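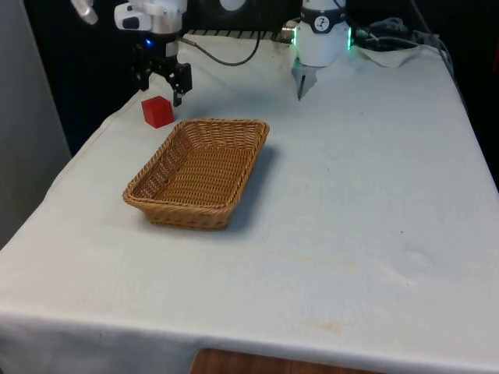
Words by Colleen Straub

The first thing you learn when you cover a hung council is where the good chairs are. In Daltier City Hall they're in the hallway outside the clerk's office, a pair of old padded benches with a dip in the middle, and I have spent so much of this fall on the left one that the security guard has started calling it my office. I bring a thermos. I bring a sweater too, as the hallway faces north and the heat doesn't come on until the building manager decides it's winter, which is a political question all its own.

If you don't live out here you may have missed the whole thing, so let me catch you up. Daltier picks its mayor in an old-fashioned way. We don't vote for one. We vote for a council, ward by ward, and then the council votes one of its own members into the big chair at the first regular meeting after the count is certified. Most years this takes less time than the Pledge of Allegiance. One party has the seats, everybody knows who's getting it, somebody's grandchildren are already in the front row in their church clothes.

This year the two parties came out dead even. And sitting in between them are 2 independents, both elected from the Volutgate side of the river, neither of whom had ever run for anything before, and both of whom, as far as I can tell, would rather be asked about the bridge.

So for weeks now we've had talks. Talks in the hallway, talks in parked cars, talks over eggs. There was a long one at the Kolutel, the motel out by the interstate with the meeting room that smells like pool, and I sat in the lobby through that one eating free apples until the desk clerk very politely moved the bowl. At one point a delegation from one side walked out to the parking lot, stood there in the wind for a while, and walked back in. I wrote that down in my notebook with a big star next to it. I still have no idea what it meant! Somebody told me later they were looking for better cell reception.

I should say what the talks are about, because people assume it's jobs and titles. There's some of that. Both parties want to decide who runs the meetings and who gets to set the agenda, and the agenda matters more than you'd think in a place this size. If an item isn't on the sheet it doesn't get discussed, and if it doesn't get discussed for a few years running it becomes one of those things people say Daltier just doesn't do.

But what the independents keep bringing up is the bridge. The Volutgate bridge has been down to a single lane since March, with a temporary light at each end, and if you hit it wrong on a weekday morning you can finish a cup of coffee and most of a radio show before you get across. The school bus sits in it. The ambulance doesn't sit in it, but everybody has to shuffle over to let it by, and there isn't really any over to shuffle to. The campaign signs on that side of the river didn't even have a slogan this year. They just said BRIDGE, in green, with the candidate's name underneath in letters you had to slow down to read. (You were already slowed down.)

I grew up on that side, so take my feelings with a grain of salt. My mother used to say Volutgate got remembered every election and forgotten by Thanksgiving, and she said it cheerfully, the way you'd talk about a brother-in-law. The people I've talked to this month aren't so cheerful. A woman who runs a hair salon at the foot of the bridge told me she's had clients cancel because they won't face the light. A retired lineman told me he'd vote for a mailbox if it would pour concrete. A petition went around asking the council to put the repair money ahead of the new plaza downtown, and by the time it was handed in there were 300 names on it. I saw it on the clerk's counter. Some of the signatures were in crayon, which I assume will be looked into.

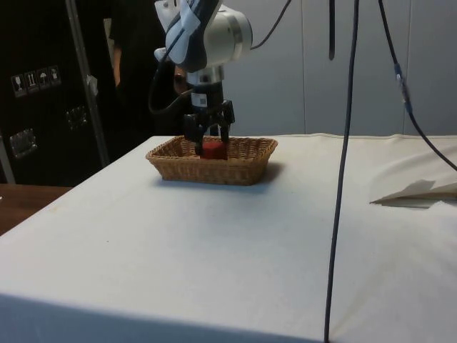
A red block in the wicker basket, with the gripper lowered over it.

Now, the plaza. Nothing in this town gets a dinner table going like the plaza. The old council approved it on its way out the door, and depending on who you ask it's either the thing that finally brings people back to Main Street or a very expensive place to put benches. I've gone back and forth. I like a bench, as you know. What bothers me is the way it got done, late in a long meeting, after the public comment period, when most of the audience had gone home to let their dogs out. I had gone home to let my own dog out. I read about it the next morning like everybody else, and I'm supposed to be the one who writes it down.

Both parties voted for it back then, so now neither one can use it against the other, and you can watch them being careful. When an independent says "plaza" in a meeting, people on both sides suddenly need to check something in their folders. One council member, who asked me not to use a name, said the mood at the last sit-down was "like splitting a check with your ex." Another one described it as productive. Same meeting!

There's a wrinkle with the calendar, too. Under the town charter, if the council can't pick a mayor by its second regular meeting, the choice goes to a drawing of lots. I had to have the clerk read me this part out loud, and then I had to borrow the book and read it again myself. The charter doesn't say what kind of lots. It doesn't say who draws. The neighboring town of Pritchard has the same language in its charter, copied from ours or maybe the other way around, and when I drove over to ask whether they'd ever used it, the very kind man at the records desk went in back for quite a while and came out with a cigar box. There were wooden tokens in it. He thought they might be the lots, but he also thought they might be for coat check.

I love that I can't tell you how that would go here. I also hate it. A town shouldn't get its mayor out of a cigar box, and I've heard that from both parties and from both independents, and I've noticed that the prospect has made people a lot nicer to each other. Returned phone calls are way up.

The first regular meeting has come and gone, by the way. The roll was called for mayor and it went 2 rounds without a winner, with the independents voting for each other both times, and then everyone agreed to go home. The room was packed. The overflow crowd was in the hallway with me, so I lost my bench to a family from the east end with a baby who slept through the entire thing. People stood along the wall. When the second tally was read there was this low sound, a sort of group exhale, and then a man by the drinking fountain said "well, shoot" in a perfectly normal voice and everybody heard him.

After that meeting I finally got to sit down with the two people in the middle, together, in a booth at the bakery. They wanted it on background, and I agreed, so I can give you the gist and not the quotes. They like each other. They didn't know each other before. They disagree about trash pickup and the dog park, and strongly about whether the library should open on Sundays. What they have in common is the bridge and a certain tiredness at being told, by people who'd never been to their ward, how important their ward was. They've had more free lunches this month than in their whole lives, one of them has heartburn, and they'd both like to see a deal in writing, with a date on it, before anybody gets a vote.

That seems to be the sticking point. Dates. One party has offered the bridge "as a top priority," and the other has offered it "without delay," and if you've ever waited on a contractor you know what those are worth. I asked a council member from each side whether they'd sign their name to a month. The first said it was premature to discuss signing. The second told me that was a great question and then asked how my mother was doing. (She's fine. She says hello, and she says fix the bridge.)

I timed the crossing myself on the way home from that lunch, windows down, engine off like the sign asks you to. It took over 40 minutes, and to be fair there was a hay wagon involved. The kids in the van ahead of me had gotten out a deck of cards. The guy behind me got out and stretched his back against my bumper, and we talked, and he wanted to know who was going to be mayor. I told him I didn't know. He nodded like that was about what he'd expected from the press.

The next regular meeting is the one that counts under the charter. Doors open early, the clerk's office says, and there will be folding chairs down the hall and a speaker set up on the front steps if the weather's decent. I've been told there's a draft going back and forth between the independents and at least one of the parties, and that the draft has a blank where the date goes. I've also been told there's no draft. I'll be on the left bench by suppertime with my thermos, and if you want the right one you'd better get there before the family with the baby.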